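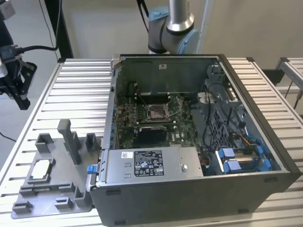
Unit 5: Inside the desktop, and seating a processor

Stodside Hardware Bench, February handout

Welcome to my favorite unit of the whole course! Up to now you've worked with drawings and loose parts, and today you get a real computer on its side with the cover off. Take a minute before you touch anything and just look around in there.

Finding your way

Start with the power supply, the silver box with the big black label. Read the label, CE mark and all, because you'll be copying its ratings onto your Watico sheet. Then look past it to the green motherboard (ours says DELL in white letters, printed sideways). The metal-framed square near the middle is the processor socket, and the black memory slots are in a bank just behind it. The ports run down the rear edge, and blue plastic on a case like this is a friendly hint: it often marks something you can release by hand, like a latch or a drive carrier. The blue on the ports is a different story, see Unit 2.

Before you start

Unplug the power cord, press the power button once, and clip on your wrist strap. Sleeves up, rings off. Have the Ultik tray next to you for screws.

Opening the socket

Push the thin lever down a little and out from under its catch, then let it come up slowly. Lift the metal bracket all the way. Now you're looking at the contacts, and they are tiny! Don't touch them, don't blow on them, and don't lean over with a screwdriver in your shirt pocket (it has happened in room 328).

Seating the chip

Hold the processor by its edges, flat silver side up. Find the corner mark and the notches and match them to the socket. Lower it straight down and let go. It needs no push at all, and if it rocks, lift it straight up and check the notches again. Then bracket down, lever down, lever under the catch. The lever takes a surprising amount of force the first time, and that's normal.

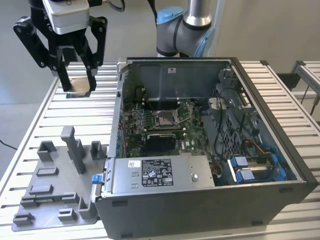 Figure 2. Processor held above the bench, socket bracket open.

For your notebook

Sketch the board from above and label the socket, memory, power supply, drive cage and rear ports. Trace one bundle of colored wires as far as you can and write down where you lose it. Gumede workbook, page 11, has space for up to two sketches, so use both if you like drawing (I always do!). Bring the sheet along next time, when we start on heat sinks and thermal paste.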